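4. Instalação e primeira cozedura

Forno de cerâmica Ornar, modelo de carga superior, com controlador Tenduser

Leia este capítulo até ao fim antes de retirar o forno da palete. A ligação elétrica está descrita no capítulo 3 e tem de ser feita por um eletricista habilitado. Se o forno vier sem a folha de ensaio assinada pela fábrica, não o ligue e contacte o revendedor.

4.1 Escolha do local

O forno deve ficar numa divisão seca, ventilada e com pavimento nivelado que não arda. Betão, tijoleira e pedra servem. Em pavimento de madeira ou vinílico é preciso colocar primeiro uma base de placa cimentícia, mais larga do que o suporte do forno em todos os lados.

Distâncias mínimas:
Às paredes, medidas a partir do ponto mais saliente do forno: 200 mm
À frente, do lado do fecho da tampa: 800 mm
Ao teto: ver a tabela do capítulo 2, varia com a altura do modelo

A caixa do controlador conta como parte do forno para efeitos de medição. Não a encoste à parede, mesmo que o resto do forno respeite a distância.

CUIDADO: Não guarde papel, cartão, solventes, panos ou botijas de gás na mesma zona. As prateleiras por cima do forno têm de ser retiradas.

4.2 Desembalagem e montagem do suporte

1. Corte as cintas e levante a caixa de cartão na vertical. Não use lâmina comprida, a chapa exterior risca-se com facilidade.
2. Retire os sacos de acessórios do interior da câmara. Devem lá estar os cones de controlo, os prumos, o tampão do visor e as chaves do suporte.
3. Monte o suporte no chão, com os pés para cima, e aperte os parafusos só à mão.
4. Vire o suporte, coloque-o no sítio definitivo e verifique o nível nos dois sentidos. Corrija nos pés roscados.
5. Aperte os parafusos com a chave.
6. Com duas pessoas, levante o forno pelas pegas laterais e pouse-o centrado no suporte. Nunca levante pela tampa nem pela caixa do controlador.
7. Abra a tampa e aspire a câmara com um bocal macio. É normal encontrar pó de tijolo refratário e pequenos fragmentos nas ranhuras das resistências.

Nota: O tijolo refratário é mole e parte-se com pancadas leves. Lascas superficiais e fissuras finas não afetam o funcionamento e não estão cobertas pela garantia. Uma fissura que atravesse o tijolo de lado a lado deve ser comunicada antes da primeira cozedura.

4.3 Termopar

O termopar vem recolhido para o transporte. Antes de usar o forno, desaperte o parafuso da braçadeira na parte de trás, empurre a bainha até a marca ficar à face da chapa e volte a apertar. A ponta deve entrar na câmara sem tocar em nenhuma prateleira.

Se o visor do controlador mostrar "ERR 1", o termopar está desligado ou com um fio partido. Se a temperatura descer quando o forno aquece, os fios estão trocados. Em ambos os casos desligue o disjuntor antes de abrir a caixa.

4.4 Preparação das placas

As placas refratárias fornecidas vêm sem proteção. O engobe isolante Darwish é vendido à parte, em pó.

1. Misture o pó com água até ter a consistência de natas líquidas. Deite o pó na água, e não ao contrário, para evitar grumos. Use máscara.
2. Humedeça a face superior da placa com uma esponja.
3. Aplique uma camada fina com trincha larga. Deixe perder o brilho e aplique a segunda no sentido cruzado.
4. Limpe as arestas com a esponja. O engobe nas arestas solta-se e cai sobre as peças de baixo.
5. Deixe secar de um dia para o outro.

Não aplique engobe na face inferior das placas, nos prumos, nas paredes nem na tampa. No fundo da câmara pode ser aplicada uma camada, evitando as resistências.

4.5 Cozedura de rodagem

A primeira cozedura faz-se sem peças. Serve para secar o tijolo e formar a camada de óxido que protege as resistências. Saltar este passo encurta a vida das resistências e anula a respetiva garantia.

1. Coloque as placas já secas na câmara, apoiadas nos prumos e afastadas entre si.
2. Retire o tampão do visor superior.
3. Feche a tampa sem trancar o fecho.
4. Ligue o interruptor geral e carregue em PROG até aparecer "P1".
5. Confirme os valores. O programa P1 sobe devagar até 200 °C, mantém essa temperatura durante duas horas e segue depois até 930 °C.
6. Carregue em START. O visor alterna entre a temperatura da câmara e o número do segmento.
7. Terminado o patamar, tranque o fecho e coloque o tampão. Use luvas de proteção térmica.
8. No fim do programa aparece "FIM". Deixe arrefecer com a tampa fechada.

Durante a rodagem há libertação de vapor e algum cheiro, proveniente do ligante do tijolo. Mantenha a janela aberta ou a extração ligada. Podem aparecer gotas de água na chapa exterior e na zona da dobradiça. Seque-as com um pano depois de o forno arrefecer.

AVISO: A chapa exterior queima. Mantenha crianças e animais fora da divisão até o visor indicar menos de 50 °C. Não abra a tampa para acelerar o arrefecimento, as placas podem estalar.

4.6 Verificação com cones

O controlador mede a temperatura num único ponto. Para saber o que as peças recebem de facto, coloque um cone de controlo em cada prateleira na primeira cozedura com carga.

1. Escolha o cone correspondente à temperatura final do programa (tabela no verso da embalagem dos cones).
2. Ponha-o de pé sobre a placa, longe da parede e à vista do visor se for possível.
3. Depois de frio, compare a inclinação. Um cone dobrado até a ponta ficar à altura da base está certo. Um cone direito indica falta de calor, um cone derretido indica excesso.
4. Anote o resultado por prateleira na folha do final do manual.

Diferenças pequenas entre a prateleira de cima e a de baixo são normais. Se a diferença passar de um cone inteiro, redistribua a carga com mais espaço na zona fria antes de mexer no controlador. A compensação do termopar (menu OFS) só deve ser alterada depois de três cozeduras com o mesmo desvio.

4.7 Carregamento

As peças cruas podem tocar-se na chacota. As peças vidradas não podem, e a base tem de estar limpa de vidrado. Deixe espaço para um dedo entre as peças e a parede, e não encoste nada ao termopar.

Use três prumos por placa e alinhe-os na vertical de um nível para o outro. Com quatro prumos a placa balança se um deles for ligeiramente mais curto. As peças pesadas vão em baixo.

Peças húmidas rebentam. Encoste a peça à face: se parecer fria, ainda tem água e deve esperar mais uns dias.

4.8 Registo e assistência

Guarde um registo de cada cozedura com data, programa, duração e resultado dos cones. A assistência pede estes dados antes de abrir qualquer processo, e sem eles é difícil distinguir uma resistência gasta de um relé avariado. Uma cozedura que demore bastante mais do que as anteriores, com a mesma carga, costuma ser o primeiro sinal de desgaste.

As resistências são consumíveis. Em uso normal duram cerca de 200 cozeduras de baixa temperatura e bastante menos em grés. Substitua sempre o conjunto completo.

Peças e assistência em Portugal: Gamis, ao cuidado de Ivone Quintana. Indique o número de série, gravado na chapa por baixo do controlador, e junte uma fotografia da câmara com a tampa aberta. Para dúvidas sobre a programação do controlador, peça para falar com Mizanur Patwary.

Revisão deste capítulo: 21 de junho de 2019. Substitui a versão de abril, na qual os passos 6 e 7 da rodagem estavam trocados. Se tiver a versão impressa anterior, corrija-a à mão ou peça as folhas novas ao revendedor.

A manutenção periódica, incluindo a limpeza das ranhuras e o reaperto dos terminais, continua no capítulo 5.
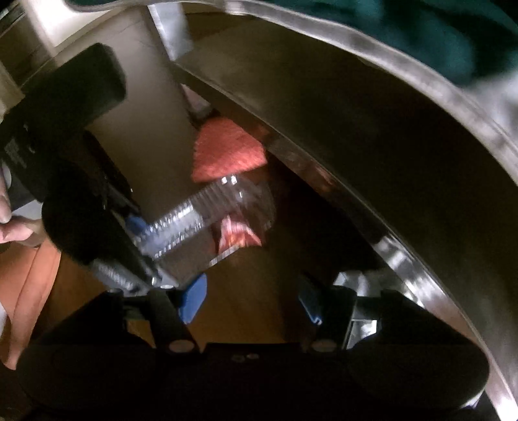
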